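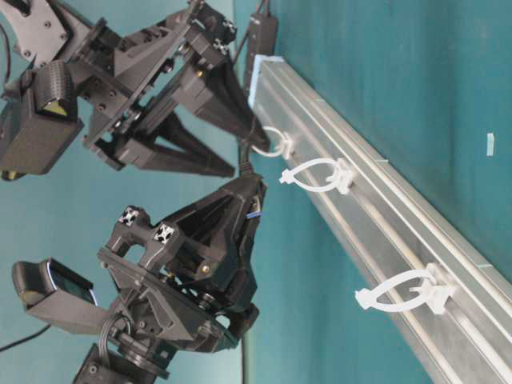
Why does custard weep when it is baked too long?

Past a certain point the egg proteins tighten up and squeeze out the water they were holding, and the water has to go somewhere. In our case it went into the crust.

Custard Project, Final Report
May 18, 2023

We set out in February to fix the lemon custard served at the Husley dining hall, which had not asked us to. We baked 30 small custards from one recipe and changed only the oven time. The ovens were in the Atance teaching kitchen and run hot on the left, a fact we learned after batch 4.

Results: custards pulled while the center still wobbled held their liquid overnight. Those left in for another 9 minutes sat in a puddle by morning. A water bath helped. Cornstarch helped more, and made everything taste slightly of cornstarch.

Our tasting panel preferred the store-bought pudding we had included as a control. We report this in the interest of science.

Limitations: one oven thermometer, later dropped. The lemons varied. Two custards from the last batch were eaten before weighing and are entered in the table as missing.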